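Light teal tape splitting every time I pull it, and specks on the side of the roll

Posted in Crafts & Home Supplies by Xiomara Ostrowski, August 2018

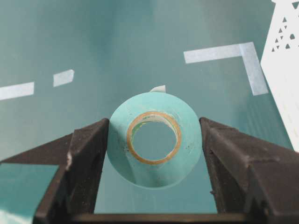 Is this roll worth saving?

Hello everyone, I hope somebody can help me out with what is probably a very small problem! I bought a whole bundle of colored tape back in March for labeling the bins in my sewing room, and I've been happy with most of it, but the light teal one has been giving me fits. It tears into a skinny little strip when I pull, and then I spend ten minutes picking at it with my fingernail to get the full width going again. There's a short tab sticking up at the top now, and it looks white and a bit see-through next to the rest, so I'm wondering if the color only shows when it's wound up, or if I've got a piece of something else stuck there. It also has tiny dark specks on the flat side, and the inside edge of the cardboard is a little rough. I still have 37 bins to go (don't ask, I inherited my aunt's fabric) and I'd love to keep them all the same color. Any ideas before I give up on it?

lumden_lane
4 replies on this board

Oh, I know this one so well. My mother kept a drawer full of tape and half of it behaved this way. When a roll has sat somewhere cool, the glue grips the layer underneath and the edge nicks, and then every pull follows the nick. Put it somewhere warm for an hour or so (I use the top of the refrigerator, toward the back) and then try again slowly, pulling low and close to the roll, with your thumb flat across the whole width. If it still splits, take a craft knife and cut very lightly straight across, two or three layers deep, and throw those away. You lose a few inches and get a clean start.

As for the pale tab, a lot of colored tape is thin enough that one layer looks nearly white, and the color builds up as it's wound. Stick a bit on a sheet of paper next to one of your finished bins and you'll know right away. The specks are most likely lint and dust that the sticky edges have picked up. I'd wipe the side with a barely damp cloth and let it dry before you put it away.

Sernik
17 replies on this board

just fold the end under next time

Nuvberg Nan
First reply

Agree with the warming-up idea, though I'd keep it away from the oven or a sunny windowsill, as I ruined a nice yellow one like that and it went to goo. I wouldn't worry about the cardboard at all, mine get scruffy inside from sliding on and off the dowel. I store each roll in a sandwich bag now, lying flat, and they stay much cleaner. Good luck with all that fabric, and please tell us what you end up making!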